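Oiling the boards before winter

Every year in December I take all the wooden boards in the apartment and give them oil. My grandmother did it with a piece of old cotton shirt and whatever oil was near the stove. I am more careful than she was, maybe too careful, because I once ruined a good cutting board by leaving it in the sink overnight. It got a crack along one of the strips and I could put my fingernail inside. Since that time I keep a small notebook about my boards, and my family is allowed to laugh at it.

This year I have used the oil from Gimton, which comes in a bottle of 286 ml. It was not cheap, but the bottle has a narrow opening and I don't spill so much. Before, I was using the Bametti one. It is also good, only the smell stayed in the kitchen for two evenings and the bread tasted a little of it, or I imagined that it did.

My way of doing it is simple. I wash the board with warm water and a little soap, on both sides, and I stand it on its edge to dry until the next morning. If I lay it flat, the bottom dries more slowly than the top and the board starts to bend. Then I sand it lightly, always along the strips and never across them. I start with 100 paper and I finish with a finer one. After the sanding I wipe the dust with a cloth that is almost dry, and I wait again. The waiting is the biggest part of the work. I usually do something else, for example I clean the shelf above the refrigerator, which needs it more than I want to admit.

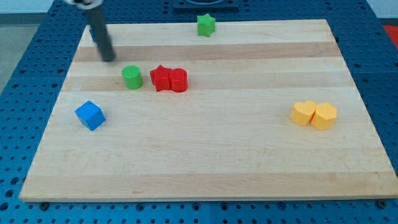 When I buy a board, I look first at the strips and only then at the price. Most boards in the shops are glued from many narrow pieces, and the pieces are almost never from the same part of the tree. I used to choose the most even one, pale from one side to the other. Now I like it more when there is some difference, like on this pale one with the toy blocks on it, where two of the strips are clearly darker than the others. The green star is standing near the far edge, and with such light wood behind the colors everything looks clean and cheerful. If you put oil on a board like this, be prepared that the dark strips can become darker still. I think it is beautiful, but my sister-in-law was disappointed with hers, so I prefer to say it in advance.

For the oil itself I pour a spot as big as a coin in the middle and spread it with the cloth, and then I add more where the wood drinks it quickly. The ends always drink the most. I do the top, the sides and the ends, I wait twenty minutes and I wipe away what is left. The next day I do the bottom. A big board from the Niven shop, which measures 34 cm on the short side, needed three coats this year. I had forgotten it completely last winter and it felt rough like a cat's tongue.

One thing about play boards and other wooden things for children: I use only oil which is sold for kitchen use, and I let it harden for a long time before anybody plays on it. For blocks with paint I do nothing, only a damp cloth. I tried once to oil a painted one and a bit of the color came off on my rag.

The used rags I rinse with water and spread flat outside on the balcony rail, because an oily rag in a ball can become hot by itself. I learned this from the label of the bottle and did not believe it, so I looked in my old Bilard handbook, and on page 153 it is written the same.

I have still two small boards left and the rolling pin. The rolling pin has a loose handle, and I don't know yet if I should glue it first or oil it first. If you have done this before, please write me in the comments.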